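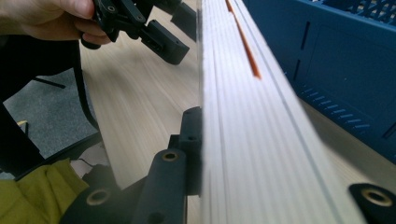

Re: Follel hand-held gripper kit, worth it?

> Has anyone on the list tried the Follel kit? Is it stiff
> enough for thin plastic sheet, or just for blocks?

Yes, and I love it! We've had the pair at Kesdale since July and logged 1214 demos, mostly long ribbed panels (the floppy kind). Brass inserts in the jaws, so you can swap pads all day. My one gripe is the 7-page manual – bring patience. Happy to share our pad files!

Escobar
Kesdale shop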